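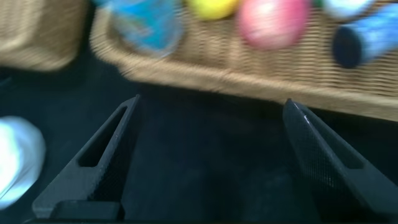
Gripper fingers (budgeting)

In the planning of small robot workcells, gripper fingers are the paired parts at the end of the arm that close on an object and hold it. They are usually counted as consumables, in the same family as belts and filters, although plenty of first-time buyers tuck them in with the arm itself and are then surprised in the second year.

Types and cost

Fingers come solid or slotted. A slotted finger, with a long opening cut through its body, uses less material and tends to bend a little more, and for light goods such as play balls and plastic cups that is often quite welcome. Many have a textured pad on the inner face, and it is the pad (bless it) that generally wears out first. In the Pinska price list a plain pair is 196 dollars and a padded pair 497, while Bouvier sells the pads separately at 13 dollars each, which suits workshops that don't mind doing the swap themselves.

Planning practice

The planner Clémence Caron, whose handbook for the Wanduvus sorting workshop is still passed around a good deal, advises buyers to set aside 500 dollars per arm per year for fingers and pads together, and to place the order in April, well ahead of the busy months. She also asks them to write down what the robot will be picking from. Wicker baskets, for instance, have a raised rim that the fingers must clear, and a rough weave that can be hard on soft pads, so a buyer who keeps goods in baskets may want a longer finger and a spare set of pads on the shelf.

Relu Lungu of Skitico takes a different view and prefers to fold the fingers into a service contract, chiefly to spare small shops the paperwork. Caron's later editions mention both approaches and leave the choice to the reader.

See also: End-of-arm tooling; Spare parts planning; Service contract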